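Dillarent Snack Sorting Set
Data card, revision 2
Last edited 2023-12-10
Maintainers: Lesia Marchuk, Siiri Dzene

Summary

Records of packaged snacks being sorted into open boxes and box lids in furnished living rooms. The set covers 1,741 records, of which 1,252 have a finished packing list. The rest have a contents field only and should be left out of any work that depends on item order.

Contents

records/ — one text file per sorting session
lists/ — packing lists, tab separated
labels/ — package names as transcribed, UTF-8
rooms.txt — furniture and light notes for each room
CHANGES — edits by revision

Package types

Types are assigned by wrapping, not by what is inside. The type codes are bag, packet, carton, tub and other. A bag stands or lies flat and keeps its printed front readable in most positions. A packet is smaller and creases easily, so its print is often lost. Where the annotator could not decide between the two, the code is other and the note field says why.
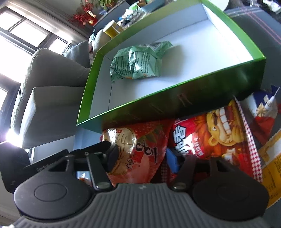 Container codes follow the part of the box in use. A lid used as a tray is coded lid, even when the matching base is in the same room, and its outer and inner colors are entered separately. The entry for a green lid with a white interior therefore reads lid / green / white. Items resting in the lid are listed under it; items lying next to it go under surface. By that rule the crumpled pale green packet belongs to the lid, and the red bag with the grinning monkey belongs to the surface. A crumpled item keeps its type code and takes the flag c.

Label text

Korean lettering is transcribed as printed where it can be read in full. Partial words are entered with a trailing tilde. Nothing is translated in labels/. Drawings on the front of a package (fruit, animals, flags) go in the art column as plain English nouns, singular, lowercase. Borders and checks go in the pattern column.

Room notes

Rooms are described once, in rooms.txt. Fields are seating, upholstery color, window side and curtain. Glossy lids and plastic wrapping pick up strong glare near windows, and rows affected by it carry the flag g.

Known problems

— The Zatis sessions use an older code, tray, for lids. Map tray to lid before merging.
— 12 lists in the Rirkine folder have the surface rows in reverse order.
— Abou Zeid room notes lack the curtain field.

Corrections

Send the record name, the row and the proposed value to Siiri Dzene. Changes to type codes are reviewed by Lesia Marchuk and go into the next revision.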